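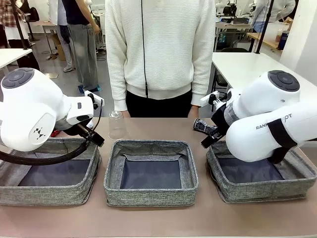 Three gray bins in a row on the table.

August, early evening

Today I made the walnut rolls for the third time, and I am still not satisfied. The dough was good, I think. I let it rest one hour longer than before and it was soft like an ear. But the filling came out too sweet again. My aunt's paper says only "sugar, enough," and I do not know what was enough for her.

The order from the tea shop, Plultis, is 154 pieces. They want them wrapped one by one, with the small label on the bottom side. I said yes on the telephone before I thought about it. In my kitchen one tray takes 21 rolls, so I will need eight trays, and the last one will not be full. If I start at five in the morning I can finish the baking before the kitchen becomes too hot to work with butter.

I went to Kováčik for the walnuts. The old ones in the open sack smelled a little bitter, and the man let me taste one from the new box without my asking. Those were much better, so I bought the new ones, though they cost more. He asked what I was making, and when I told him he said that his mother put lemon peel in the filling. I never heard this. I bought two lemons on the way home.

The lemon helped. I made a small test with only four rolls, and the sweetness went back a little and the walnut came forward. I wrote it on my aunt's paper, in pencil, very small. It felt strange to write on it.
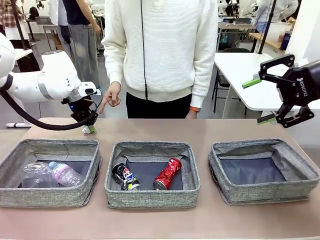
The bins again.

Later, ten o'clock

Naima Morsy came after supper and tried one roll of the old filling and one of the new. She ate the new one faster. Then she said the pastry is a bit thick at the ends, where I fold it, and she is right. I must press the ends with the rolling pin before I close them. She also thinks my price is too low. I counted flour, butter, walnuts and paper, but I did not count the gas or my own hours. I will look at it again after this order, because I already gave my word to the shop.

She told me that Odix has the wax paper in small sheets, already cut. With the big roll I lose a lot of time, and my edges are never straight. I will call them in the morning after the first trays are out.

Must remember: the butter has to be cold but not hard. Walnuts ground only once. Lemon peel from one lemon for each bowl, no white part. The oven is hotter in the back left side, so turn the tray after nine minutes.

The small test rolls are finished, we ate them all. I have put the walnuts in a jar and washed the grinder. The alarm is on for half past four.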